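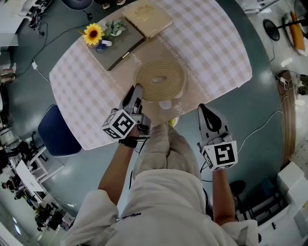 Zotden Wipe-Clean Table Covering: Product Review

Loncombe Community Centres, Furnishings Panel
January 15, 2023

The Panel was asked to assess the Zotden covering for general use in its activity rooms. Samples were supplied by Adomaitis and fitted at the Hedley Road centre in September. Two rooms took part, and the covering remained in place for 8 weeks of ordinary bookings, including lunch clubs, craft sessions and evening meetings.

Fitting was straightforward. The material arrives on a roll and should be left flat overnight before it is cut. Staff at Hedley Road reported that creases from the roll were still visible on the second day, particularly at the corners.

Resistance to stains was good. Tea, gravy and poster paint came away with a damp cloth. Ballpoint ink did not, and the maker's own cleaner made little difference to it. Hot dishes left a faint dull ring, and mats should be used at all times.

The underside is less satisfactory. The backing sheds small fibres when the covering is folded, and Dace Kalniņš noted that it slid on polished tops unless clips were fitted. Clips are sold separately.

The price for the full roll is £400 including delivery. The Panel considers this high for a product with a guarantee of two years, although the cost of laundering cloth covers would be avoided.

The covering is approved for dining and craft use. It is not approved for meeting rooms with polished furniture. Centres wishing to order should write to Normunds Vasiliauskas, giving the measurements of each table.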